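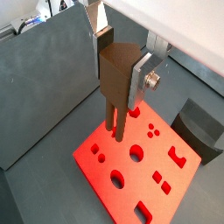 Fendwood Public Health Forum
Respiratory Illness and Forecasting
Thread: Reliability of the winter hospital admissions projection

Sanne Michiels
Moderator
Posted Saturday, November 4, 2023

Members will have received the winter admissions projection prepared for the Fendwood district by the planning office. The central estimate is 393 admissions for respiratory illness in December, covering Covid-19, influenza and RSV together. The office has asked for written comments before the figures go to the hospital board. Please keep replies to the method and its use in planning. Questions on individual vaccination appointments belong in the Clinics section.

gouveia_ward6
I support adopting the estimate as it stands. The hospital must settle its staffing rosters now, and a single planning figure is easier to act upon than a wide range. Last winter the board waited for better data and the additional beds opened after the worst week had passed.

prullico
I must disagree with the previous member. The projection relies on a survey of 4000 households, and the report does not state how many of them replied. It also assumes that people will mix indoors as they did last year. If either point is wrong, the central estimate could be well off in both directions. The report should give a low and a high case, with the assumptions behind each printed next to the number.

gouveia_ward6
The low and high cases are in the annex.

prullico
The annex gives them for influenza only. I have read it twice. There is no range for Covid-19 or for RSV, and the combined figure on the first page carries no range at all.

gouveia_ward6
I accept the correction with regard to RSV. For Covid-19 there is a chart, although I concede that no figures are printed on it.

Zirno
I work in infection control at a long-term care home and would ask members to consider how such figures are used outside the hospital. Our home received last year's estimate with no explanation. Management read it as a forecast of what would happen and canceled visits for six weeks. Families were greatly distressed by this, and several of them still raise it at our meetings. A projection describes what may follow if present conditions hold – it should say so on the first page, in words a family member can read.

night_desk_rn
I agree with Zirno on the wording but not on the suggestion that homes should receive less of this material. We had four residents transferred in one night last winter and no notice that the wards were full. I would rather have an imperfect number than none.

Zirno
To be clear, I did not suggest that homes should receive less. I asked for the explanation to be sent with it.

prullico
May I ask the moderator whether the planning office intends to compare last year's projection with the admissions that were recorded? Without that comparison, the board has little basis for deciding how much weight to give the new one.

Sanne Michiels
Moderator
I have put that question to the office. The comparison exists in draft and its release has not yet been approved. I have asked that it be attached to the board papers, together with the household response rate and separate ranges for all three illnesses. Comments in this thread will be forwarded under user names only. Members who wish to be named should write to me directly.

gouveia_ward6
Thank you. My support for adopting the estimate stands, on condition that the ranges are added before the board votes.

prullico
I would want to see the comparison as well before supporting it. I will send a separate note on the survey questions this week.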